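Clirna Two-Channel Guitar Amplifier
Section 3: Connecting and Setting Levels

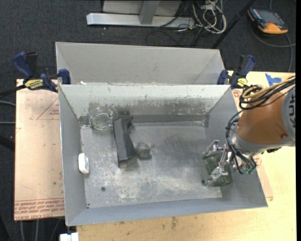
Read this section through before you plug anything in. It applies to units with firmware 511 or later. Players using the Medrano footswitch should also read Section 4.

Connecting the amp

1. Turn the power switch off and set both volume knobs to zero.
2. Connect the speaker cable to the output marked MAIN. Do not use a guitar cable here.
3. Plug the guitar into the INPUT jack on the front panel.
4. Turn the power on and wait for the green light to stop blinking.

Caution: Never run the amp without a speaker connected. Doing so can damage the output stage and is not covered by the warranty.

Setting the clean channel

5. Press CHANNEL until the light next to CLEAN comes on.
6. Set bass, middle and treble to the center position.
7. Raise the volume slowly while playing at your normal strength. If the red CLIP light comes on, turn the gain down – not the volume.

Setting the lead channel

8. Press CHANNEL again.
9. Set gain to 3 and match the volume to the clean channel by ear.
10. Turn the MID FOCUS knob to 700 Hz. For a thicker rhythm sound, try lower settings.

Note: Pickups with high output may need the PAD switch on. Small rooms can make the low end boomy – turn the bass down or move the cabinet away from the wall.

To save your settings, hold STORE until the display shows the slot number. Slots run from 1 to 100.

Text by Flynn McPhee. Revised 2019-08-08.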